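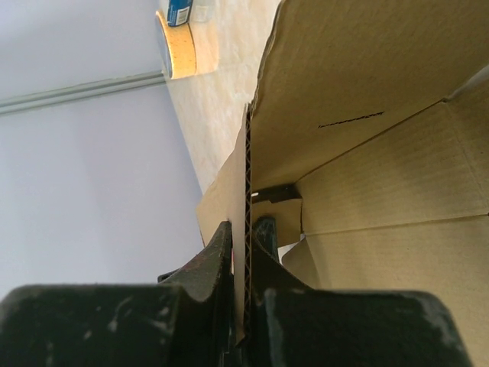 Reusing single-wall cartons for the storage shelf

The hall closet has one deep shelf, 784 mm wide and 720 mm to the underside of the next. I store off-season things there in used shipping cartons. Notes on how I pick them, mostly so I stop keeping bad ones.

Board. Look at a cut edge. Single-wall is one wavy layer glued between two flat liners. If the wave is still even, the board will carry a load. Where it has been crushed flat, the panel folds at that spot under weight.

Flaps. A ragged top edge is cosmetic. A tear that runs past the crease into the wall is a reject. I trim the rough part with a utility knife and leave the rest.

Creases. Extra folds across a side wall matter more than scuffs. One diagonal crease costs a lot of stacking strength, so those boxes go on top or get cut up for dividers.

Load. My limit is 20 pounds per carton, two high. The Durkcombe cartons held that from July on with no bulge. A Clasel one of the same size bowed at the bottom seam and got a second strip of tape.

Closing. Fold the short flaps first, then the long ones, one strip down the center with 5 cm over each end. Label the side, not the top.

Remaining: the winter bedding, which needs a taller box than any I have.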